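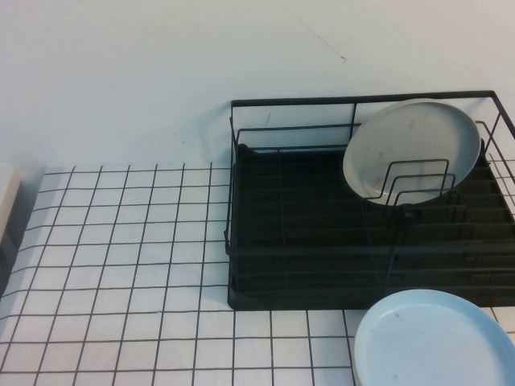 How often should I reseal grout on a tile countertop?
Every six months near the sink, once a year for the rest. Sooner if a drop of water soaks in and leaves a dark spot.

Stallitz Home Forum > Kitchens > Counters

Grout by the sink going gray – reseal or regrout?

tilenewbie_k
Posted 2022-07-31

Moved into a place in Stakton last November, white tile counters in the kitchen. Grout was bright when we got the keys. Now it's gray by the sink and kind of tan next to the stove. Scrubbed with baking soda and an old toothbrush, got maybe half of it out. Was back in a month.

Questions. Is sealer worth it at this point or is the grout just done? And how often do I have to redo it? Previous owner left half a bottle of Dresurari sealer under the sink, no idea how old. Don't want to spend a whole weekend on this and have it look the same.

mudbucket
Top answer. Six months by the sink, yearly everywhere else, that's the short version. But clean FIRST. If you seal over dirt you've locked the dirt in and you'll be looking at it till you strip it.

Oxygen bleach powder, hot water, let it sit 15 minutes, scrub, rinse, rinse again. Then leave it alone to dry. Overnight minimum, two nights if it's humid. People skip the drying and then complain the sealer went cloudy.

And toss the old bottle. Sealer goes off.

rentalrita
Disagree on every six months. I have four units with tile counters and I seal when a tenant moves out, that's it. Some of those went over three years. Grout is fine. Wiping down matters way more than what's in the bottle.

mudbucket
Fine for you maybe. What color is the grout

rentalrita
Dark gray lol

mudbucket
Well there you go

oldhousejen
Ha. OK but rita has a point about wiping. White grout is going to show everything no matter what. Mine's next to a drainboard and the line that stays wet is the line that goes bad. I lift everything off the counter at night and dry under it with a towel, takes a minute. Hasn't come back the way it used to.

Also do NOT use vinegar. Every cleaning blog says vinegar. It eats cement grout, slowly, and it'll take the sealer off too.

panfish_dan
been using vinegar for years no problems

oldhousejen
Is your grout sandy when you rub it? Run a fingernail down a joint.

panfish_dan
...a little

oldhousejen
That's the vinegar.

sgt_spackle
Can I throw in epoxy grout. Did mine with the Nishimura two-part kit when we redid the kitchen. Never sealed it, never will, coffee wipes right off. It's a pain to put down, sets up fast, and you better get the haze off the tile before it cures or you own it forever. But then you're done. I don't get why anybody still does the sealer dance on a kitchen counter.

mudbucket
Because to put epoxy in you have to get the old stuff OUT. On a counter that's a day on your knees on a stool with an oscillating tool, dust everywhere, and you will chip a tile. Not a fix for somebody with a stain.

sgt_spackle
I chipped one. One

tilenewbie_k
Ok not doing epoxy. Did the water drop test last night. By the stove it just sat there. By the sink it went dark in under a minute. So seal the sink part only?

mudbucket
Sink part for sure. I'd still do the whole run so it all matches, but you can get away with just the bad section. Penetrating sealer, water based. Small foam brush, stay on the joints, wait five or ten minutes and wipe the extra off the tile faces with a dry rag. Second coat whenever the label says. Then keep it dry a day, eat takeout.

Check the joint where the counter meets the wall too. If that's cracked don't grout it, caulk it. That one moves.

rentalrita
Agree on the caulk. See, we can agree.

quietkettle
Grout pens? Mine still looks good after a year, used one on the backsplash. Cheap.

oldhousejen
Backsplash yes. Counter no, it wears off where you actually work. Did a whole counter with one and it was patchy by Christmas.

quietkettle
Fair enough. Mine's only behind the toaster

tilenewbie_k
Update. Cleaned twice with the oxygen stuff, the water came off brown, gross. Grout's not bright white but it's close. Two nights to dry, sealed everything in an evening, 2 coats. Drops sit on top by the sink now. Wall joint was cracked so that's next, what caulk do you guys like? Sanded or the smooth kind

mudbucket
How wide's the joint? Under an eighth, smooth. Wider, sanded. Get the one that says kitchen and bath, and pull the old stuff all the way out before you start.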